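Notebook, wash area
13/02/2018

Spent most of the day on the basin corner, so this is going down before I forget what I decided. Tegan Brunton is picking it up in March and she'll want to know why the plumbing box is still taped shut (short answer: the Bruren faucet hasn't come and I'm not opening the fittings until it does).

Stand first. I measured the floor to the rim twice and got 515 the first time and 515 the second, so I'm believing it. The black stand is a bit wobbly on that polished floor. I put a folded card under one leg for now and will get proper feet from Salgado — they had the right thread last time, I just didn't buy enough, of course.

The basin itself I like a lot! Big, glossy, wipes down in no time, and the curved front is much kinder to lean on than the square one we had. One drain in the middle, one hole at the back for the faucet. I'd been hoping for two holes so we could add a soap pump, but I'm not drilling it, not after the Caltness sink. Pump can go on the wall.

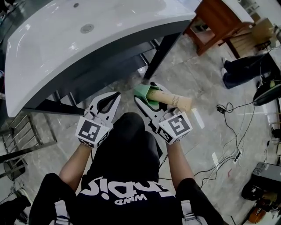 Basin on its black stand, metal rack beside it, tan roll with the green sleeve in the right gripper.

Rack next. The chrome one stays at the basin end for the moment. I want it 219 off the wall so a mop handle fits behind, and I haven't marked that yet. Tegan, if you get there before me, pencil please and no tape, the tape leaves gum on the marble pattern and it took me ages to get the last lot off with Brullex.

The tan roll needs a home too. It has small print on it and I keep reading it as something I ought to be filing, then putting it down somewhere silly. Top shelf, with the sleeve left on, so it's easy to spot.

To do:
faucet, chase Bruren again (order 303)
feet for the stand, buy 9, keep the spares in the tin
wall pump, ask what height suits everyone
trap and drain seal, then a proper leak test overnight with paper towel underneath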